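Dark rides and the soundtrack problem

Posted 3/14/19 by the site author
5 comments | 13 shares

I went back to Giltitz in September to ride the Henriques coaster again, mainly to check something that had bothered me on the first visit. The park sells it as a ride built around an album. Each car has its own speakers, and the publicity says the music is matched to the track. On my first go it was out by a long way. The chorus arrived on the brake run, when we were all sitting still and looking at a fire door.

The cause is simple enough. A coaster train does not take the same time to go round on every lap. A cold train with two people in it is slower than a warm one that is full. If the audio starts at the station and plays straight through, any difference in running time piles up, and by the end the song and the track have parted company. The ride lasts 98 seconds on the sign at the entrance. I timed three laps and got a different figure for each, and none of them was the one on the sign.

The older way round this was to cut the music into short sections and trigger each one from a sensor on the track. It keeps everything in step but it spoils the song. You hear the joins. On the old Jultel ride at Rulitz there was a drum fill that played twice whenever the train was slow over the second hill, and regulars used to listen out for it.
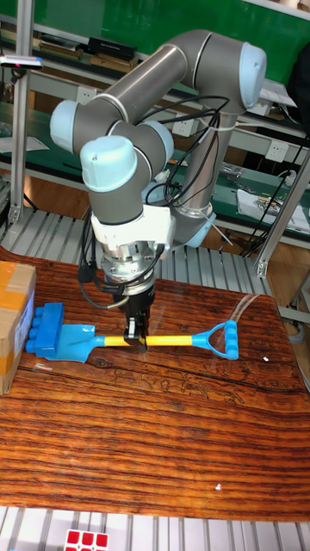
Henriques has since gone for something in between. The song is split into long sections, and the last bar of each can repeat quietly under a sound effect until the train reaches the next sensor. The effect is usually wind or crowd noise. It covers the join well at the lift hill and badly in the tunnel, where there is no reason for a crowd to be cheering in the dark.

On the September visit I sat in row 3 both times. The opening riff now lands on the first drop, as it should. The quiet middle part falls on the flat turn, where the car is slow enough for you to hear it. The ending is still early, though by less than before, and you get a few seconds of silence before the brakes.

Two complaints remain. The speakers sit behind the head and are set too loud for the treble, so the vocals are harsh and the bass hardly registers over the wheels. And the queue plays the same song on a loop, at full length. By the time I boarded I had heard it often enough to be tired of it, which is a poor way to treat the one piece of music the ride depends on.

I have not been back to Rulitz to see whether the double drum fill survived the refit. If anyone has ridden it this season, leave a note in the comments and say which row you were in.

Contact | Copyright 2019 | Back to top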